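Visitantes > Rutas a pie > Audioguía Vandeo > 3. Preparación y uso del receptor

Junio — Texto: Oficina de visitas de Sastumar

3. Preparación y uso del receptor en la ruta

Esta sección explica cómo poner en marcha el receptor Vandeo que se entrega en el mostrador de Sastumar, cómo cargar la ruta de la muralla y qué hacer si el audio no salta en una parada. La recogida y la fianza se tratan en la sección 2. El mapa plegable, en la sección 5.

La ruta tiene 24 paradas y termina en la ermita de Nasenlow, a 1690 metros del punto de salida. El desnivel se concentra en el último tramo. El receptor funciona sin cobertura móvil, pero necesita ver el cielo para situarse.

3.1 Antes de salir

1. Compruebe que en la bolsa están el receptor, los auriculares de diadema, el cordón y la funda impermeable. Si falta algo, avise en el mostrador antes de firmar la hoja.

2. Mantenga pulsado el botón lateral hasta que se encienda el piloto. El receptor emite dos pitidos cortos.

3. Mire el nivel de batería en la esquina superior de la pantalla. Debe marcar 95 o más. Con una cifra inferior, pida que se lo cambien.

4. Elija el idioma con las flechas y confirme con el botón central. El idioma se puede cambiar después desde Ajustes, aunque la parada en curso vuelve a empezar.

5. Conecte los auriculares hasta el fondo. Si solo se oye por un lado, la clavija no ha entrado del todo.

6. Pase el cordón por la anilla trasera y cuélguese el receptor con la pantalla hacia fuera.

Nota. Los auriculares propios sirven siempre que tengan clavija de 3,5 mm. Los inalámbricos no se pueden emparejar con este modelo.

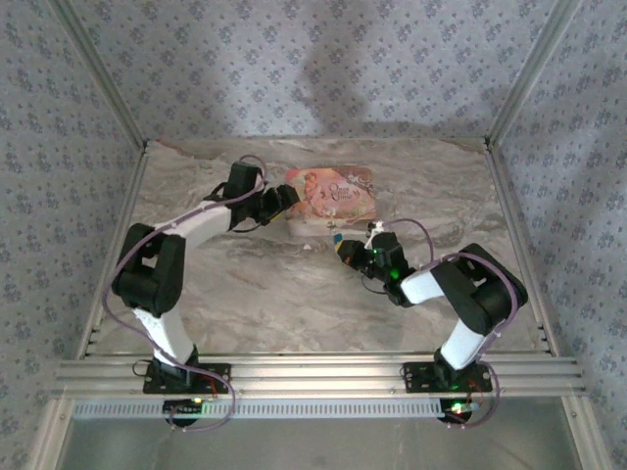

Foto: Engebretsen

3.2 Cargar la ruta

1. En el menú principal, entre en Rutas. Aparecen las rutas guardadas en el equipo, con la duración de los audios al lado.

2. Seleccione «Muralla y puerta norte». No la confunda con «Muralla, recorrido corto», que comparte las primeras paradas y luego regresa por el arrabal.

3. Salga a la plaza y espere quieto a que el icono de posición deje de parpadear. La primera búsqueda del día es la más lenta.

4. Pulse Comenzar. Se oye una introducción breve y en la pantalla aparece la flecha que indica la primera parada.

5. Camine en la dirección de la flecha. El audio de cada parada arranca solo al entrar en su zona.

Si prefiere decidir usted cuándo suena cada audio, entre en Ajustes > Reproducción y marque Manual. En ese modo tendrá que teclear el número de la parada, grabado en el hito de piedra que hay junto al camino. En dos de los hitos el número está muy gastado; el mapa plegable lleva la lista completa.

Precaución. No camine por el adarve mirando la pantalla. El pretil interior es bajo en el tramo entre las dos torres y el suelo tiene escalones sueltos. Deténgase para consultar el receptor.

Precaución. Durante las visitas nocturnas la pantalla se atenúa sola. No suba el brillo al máximo: molesta a los demás visitantes y gasta mucha batería.

3.3 Durante el recorrido

Para detener un audio pulse una vez el botón central. Para continuar, púlselo otra vez. Con la flecha izquierda se retroceden 10 segundos, y con dos pulsaciones seguidas se vuelve al principio de la parada.

Algunas paradas tienen una ampliación. Cuando la hay, al terminar el audio principal se oye un timbre y aparece el signo + en la pantalla. Pulse la flecha derecha para escucharla o siga andando, y el receptor la dará por omitida. Las ampliaciones sobre la construcción de la puerta norte y sobre el aljibe son las más largas de la ruta, y en el aljibe conviene escucharla dentro, sentado en el banco corrido, donde no da el viento.

El receptor guarda el punto en que se ha quedado. Si se desvía para comer en el arrabal o para entrar en el museo, no hace falta apagarlo: bloquee las teclas con el botón lateral — una pulsación corta — y desbloquéelas al volver a la muralla.

Nota para grupos. Varios receptores pueden escuchar lo mismo a la vez. El responsable del grupo entra en Ajustes > Grupo, elige Guía y lee en voz alta el código que aparece. Los demás eligen Seguir e introducen ese código. Mientras dure la sesión, las flechas solo funcionan en el equipo del guía, pero el volumen es independiente en cada uno. Si alguien se aleja demasiado, su receptor pasa al modo normal y hay que repetir la operación.
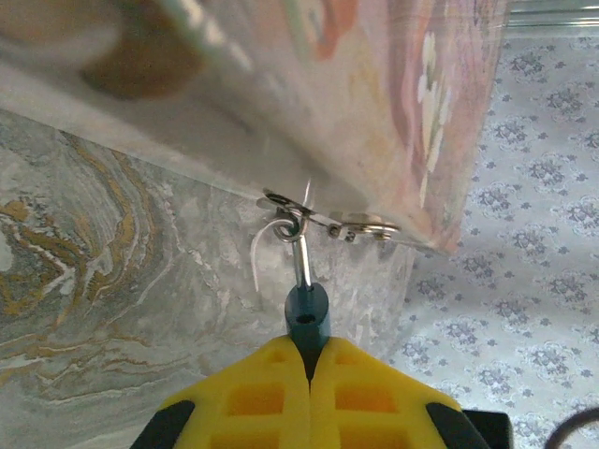 Última modificación de esta página: junio

3.4 Si algo no funciona

El audio no arranca al llegar a la parada. Compruebe que el icono de posición está fijo. Bajo los arcos y pegado al lienzo sur la señal se pierde a menudo. Retírese unos pasos hacia el camino y espere. Si sigue sin sonar, teclee el número del hito y pulse el botón central.

Suena una parada que no corresponde. Suele ocurrir en la subida, donde el camino pasa dos veces muy cerca de la misma torre. Detenga el audio, teclee el número correcto y continúe. La reproducción automática se reanuda en la parada siguiente.

La pantalla se queda fija. Mantenga pulsados a la vez el botón lateral y el central hasta oír los dos pitidos. No se pierde la ruta cargada, pero sí el idioma elegido, y hay que repetir el paso 4 del apartado 3.1.

El receptor se ha mojado. Apáguelo, séquelo con un paño y no lo conecte a ningún cargador. Entréguelo en el mostrador y se le dará otro. La funda protege de la lluvia, pero no de una caída al foso.

Se ha agotado la batería. En la ermita de Nasenlow hay un punto de cambio, abierto hasta las 18:00. Los domingos cierra a mediodía.

3.5 Al terminar

1. Espere a que acabe el audio de despedida o pulse Finalizar.

2. Apague el receptor con el botón lateral.

3. Quite los auriculares y enrolle el cable sin apretarlo alrededor de la diadema.

4. Guarde todo en la bolsa y devuélvala en el mostrador de la plaza o en el buzón metálico de Nasenlow. El buzón admite bolsas a cualquier hora, pero la fianza se devuelve únicamente en el mostrador.

5. Si ha usado el buzón, conserve el resguardo. Se puede presentar otro día.

Nota. El autobús de regreso desde la ermita no está incluido en el alquiler del receptor. Los horarios figuran en la parada y en la sección 6.

Siga en la sección 4 si va a usar el receptor con niños o necesita los textos en letra grande.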